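How Does a Brick Get Its Shape?

Take a walk down your street and look at the walls. Many of them are made of bricks. The bricks look almost the same, like brothers and sisters. How can a factory make so many that match? Let us follow some clay and find out.

It begins in the ground

Brick clay is a kind of very fine soil. When it has water in it, you can press it and it keeps the mark of your thumb. Near the town of Gikcombe there is a clay pit, and the clay from there goes by truck to the Bastura brickworks. Walter Agudelo drives one of the trucks. He told us that in May the clay is best to dig, but in winter it sticks to everything, also to his boots.

Fresh clay is full of stones and roots. Machines with heavy rollers crush it and make it smooth. Then water is added, a little at a time. If the clay has too much water, the brick will sink down like a tired cake. If it has too little, it will crumble.

Two ways to make the shape

The old way is with a mold. A mold is a box with no top. The worker throws a lump of clay into the box, presses it into the corners and cuts off the extra clay with a wire. Before this, the box gets some sand inside, so the clay can slide out. Do you put flour on the table before you roll dough? It is the same idea.

The newer way is to push the clay through a hole, as you push toothpaste out of the tube. The hole is a rectangle, so the clay comes out as a very long rectangle too. Wires cut it into pieces. Often there are small rods in the hole, and they leave holes in every brick. Bricks with holes are lighter, and they dry faster.

At Bastura they use both ways. The big cutting machine has a name, Nina, and the children who visit always ask why. Khrystyna-Mariia Chornovol works with it and says it was already called Nina when she came there.

Dry first, then fire

A new brick is still soft. It must dry slowly in a warm room. While the water leaves, the brick gets smaller - so the mold must be bigger than the brick you want!

After drying, the bricks go in the kiln. A kiln (you can say it "kill" or "kiln") is a giant oven, much hotter than the oven in your kitchen. The heat changes the clay forever. If you put dry clay in water, it becomes mud again. If you put a fired brick in water, it stays a brick.

Why are many bricks red? There is iron in the clay. In the fire the iron joins with oxygen from the air, and this makes the red color, a bit like rust.

Words to remember

Clay: fine soil that you can shape when it is wet
Mold: a form that gives its shape to something soft
Kiln: a very hot oven for bricks and pots

Text: Octavio Inga

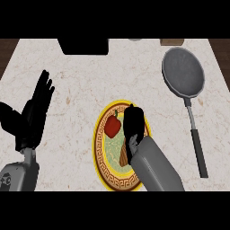
A countertop of white marble. Marble is a stone and comes out of the ground already hard.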